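4.3 Can it put the dishes away yet?

Short version: sometimes, and I'd still rather do it myself. I went into this part of the study pretty hopeful, because our arm had done so well on the sorting bench at Drillach, where every bin sits in the same spot from one shift to the next. A kitchen is a whole different animal! Cups migrate. Someone leaves a dish towel over the rack, and now the rack has a new shape as far as the planner is concerned.

We ran the chores in the Hotlow test kitchen, with Dénes Kun setting up the counters and Nuala Carroll scoring. I asked Nuala to be mean about it. A mug that ended up on the right shelf but upside down against our instructions was a miss, and so was anything she had to nudge afterward. Across 2,000 attempts the arm did best on plates and worst on anything with a handle (I had bet Dénes the opposite, and paid up in coffee). Wiping the counter landed in between, mostly because we never settled on what "wiped" means. Soledad Gallagher's rule was that you should be able to set a letter down on it, and we ended up using hers.

What I really care about, though, is the stuff people do without thinking. My neighbor unloads her dishwasher at five in the morning without turning a light on, half by feel, and doesn't chip a thing. So we added a lighting condition, going from full overhead light down to lights off, and kept the same policy and the same fixed camera for all of it. Figure 8 belongs to the bottom end of that range.

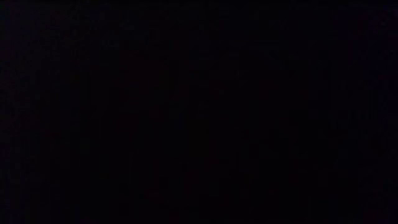
Figure 8. Fixed-camera view, lights-off condition. Hardly any tonal variation remains.

I had figured the drop-off would be gradual, and for the first few steps down it was. Then it got steep in a hurry. Demetrius Lindqvist wants to put touch sensing on the fingertips and rerun the whole thing, and I think he's right, although the pads we tried in August wore through in 2 days. Until then I'd call the arm a decent daytime helper for plates. Mugs stay with the humans for now, and we come back to the handle problem in Section 5.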